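From: Marina Kourkoulas
To: Stedbridge Home Bakers list
Date: November 29, 2023
Subject: Re: [stedbridge-bakers] Steamed puddings splitting on top

Hello Jana, and hello everybody,

I have been meaning to answer this since it came through, but my sister was staying with us and I never got a quiet hour at the table. Now she's gone home with half my marmalade and I can finally sit down and do it properly.

Jana Fröhlich wrote:

> Dear all,
>
> I joined the list in the summer and have mostly been reading, so thank
> you for all the help you didn't know you were giving me. Now I have a
> question of my own. I'm making steamed puddings for Christmas for the
> first time (my husband's family expects one, my own family never had
> them) and I have tried two so far. Both split right across the top and
> the second one was gummy in the middle, like bread dough that had given
> up. I used the dark fig one from the old Stedbridge booklet, in a
> two-pint basin, and steamed it for as long as it said. The paper was on
> tight. The lid was on the pot.
>
> Is it the recipe, or the basin, or me? I also couldn't get suet and used
> butter, in case that matters. And does anybody know if I can make it
> now and keep it until the holiday, or is it too late already?
>
> With thanks,
> Jana

First of all, it isn't you. I made that same fig pudding every year for a long time and I split a good many of them before I got the hang of it. The booklet is a lovely thing, but whoever typed it up was in a hurry, and there are at least two places in that recipe where something got left out. My copy has my mother-in-law's pencil all over it, so let me pass along what she wrote, with a bit of my own mixed in.

The splitting comes from the paper. You said it was on tight, and I think that's your trouble right there. The pudding needs room to come up. Cut a circle of parchment and a circle of foil, both a good deal wider than the basin, butter the parchment on the side that faces the pudding, lay one on top of the other and fold a pleat down the middle of the two together, as wide as your thumb. Then put it over the basin and tie the string under the rim. The string should be tight. The middle should be baggy. When the pudding rises the pleat opens up and the top stays in one piece, or mostly in one piece – mine still get a little crack now and then and I put the holly sprig over it.

Also, don't fill the basin past three quarters. The booklet says "fill the basin," and I'm afraid people have been believing it for forty years. If you have batter left over, put it in a buttered teacup, cover it the same way and steam it alongside. The cook gets that one.

Now the gummy middle. I'd put that down to the water going off the boil. If the heat is turned low to be on the safe side (I did this for ages, I was so scared of the pot running dry) then the pudding just sits there in a warm bath and never really cooks in the center. You want to hear it. There should be a steady little rattle going the whole time, and if you walk through the kitchen and it's gone silent, turn it up. Some people drop a marble in the bottom of the pot so that they can hear it from the next room. I use an old teaspoon.

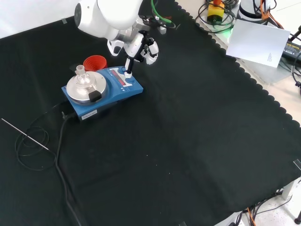
And when you top up the pot, use water straight from the kettle. I'm quite strict about this one. A jug of cold water from the tap stops everything, and by the time it's simmering again you've lost a good stretch of cooking and you don't know how much. I fill the kettle when I start and boil it again every half hour or so, whether I think the pot needs it or not. The water should come halfway up the side of the basin, and the basin should be standing on something, a trivet or an upturned saucer or a ring of crumpled foil, so that the bottom doesn't catch.

About the time – the booklet gives three hours. My mother-in-law crossed that out and wrote 5, with a line under it, and she was right. Dark puddings with a lot of fruit take a long while. I have never ruined one by steaming it too long, but I have cut into one too early in front of eleven people, and I can still see my uncle's face.

On the butter: yes, it matters a little, but it won't spoil anything. Butter melts sooner than suet does, before the flour and eggs have set, so the crumb comes out closer and heavier. If you stay with butter, freeze it hard and grate it on the big holes, then toss it with the flour right away and keep everything cool until it goes in the basin. I weigh out 175 grams of it for the two-pint size, the same as I would for suet. If you'd like to try the real thing, ask at the meat counter at McKinnon. They don't put it out but they'll usually have some in back, and if you ask nicely they'll mince it for you. There's a vegetable one sold in a box too, and plenty of people on this list are happy with it. I find it a bit waxy when the pudding cools, but I'm fussy.

The other thing missing from the booklet is the breadcrumbs. The list of ingredients has them and then they never get mentioned again! They go in with the flour. If you left them out because you couldn't see where they belonged, that would also give you something dense and sticky, and I wouldn't blame you a bit. Use bread that's a couple of days old and don't make the crumbs too fine.

As for the figs, snip the stems off and chop them smaller than you'd think, and soak them overnight. Brandy is traditional, but I've used strong tea with a spoonful of brown sugar and I honestly couldn't tell you which one people liked better. Drain them if there's a lot of liquid left in the bowl. Wet fruit sinks and makes a puddle of its own.

You asked if it's too late. Not at all. The old-fashioned people will tell you it should have been made in October, and they do taste deeper that way, but a fig pudding is kinder than a plum one and is very good after two or three weeks. If you steam it in the first days of December you'll be in fine shape. Let it cool all the way down with its paper on, then take that paper off, put on a fresh set, tie it again and keep it somewhere cool and dark. I use the bottom of the hall closet. If your house is warm, the refrigerator is fine, and it freezes beautifully if you're nervous. On the day, give it another two hours of steaming, and let it stand for ten minutes before you turn it out. Run a thin knife around the top inch only. If you go all the way down you'll gouge it.

One word about basins, as you asked. I love my old Stullero, which is heavy and has a proper rim for the string to sit under, and I'd look for that rim more than for any particular name. The plastic ones with snap-on lids do work and they're a lot easier to lift out. If you're using a ceramic one, make a handle out of the string before it goes in the pot. Tie it across the top from one side to the other with some slack. Fishing a hot basin out with two dish towels is a thing I did exactly once.

If you'd like, I can copy out the whole recipe with the pencil notes included and send it to the list. I know several of you have the booklet, and my handwriting may be bad but hers was worse, so it would be good to have it typed somewhere before I'm the only one who can read it. I also have her hard sauce, which has orange peel in it and is too good to leave out.

Do write and tell us how the third one comes out, Jana. And please say which size basin you settle on, because I've had another question off-list about doing it in small ones and I haven't made those in so long that I'd only be guessing at the time.

Warmly,
Marina

P.S. For whoever was asking last month about dried figs, the ones I buy are the soft kind from the Civano shop, in the bins along the left-hand wall. Go early, they run out once the holiday baking starts.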